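Robot Software Lab, Handout 5
Grasp planning from the head view

Last time we got the planner to reach a point. Now it has to pick a useful point, and I think this is where the course gets really fun!

Our stack has three nodes. Kikudska finds objects and returns a pose for each one. Leitner takes a pose and proposes grasps – 300 per object by default. Undura checks each grasp against the arm model and throws out anything that would hit something.

Start with the scoring function in Leitner. The default rewards a centered grasp, and in an open space that works well. Inside a container the walls eat up most of those candidates, so try adding a term for clearance on the thumb side. On my saved run, 207 of the 300 failed the wall check before I did this, and only 100 after. What a difference from one line of code!

Watch your frames, too. Poses come out in head coordinates, and if the head moves between detection and reach, you have to transform again. 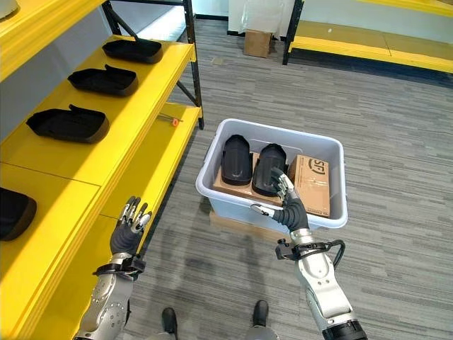
Mercy Shemweta asked whether the clearance term should fade out once the fingers touch, so the controller isn't pulled two ways. Yes, please try it – ramp the weight down over the last stretch of the approach and plot both versions.

Plots and your edited scoring file are due 7th April.

Anayeli Tapia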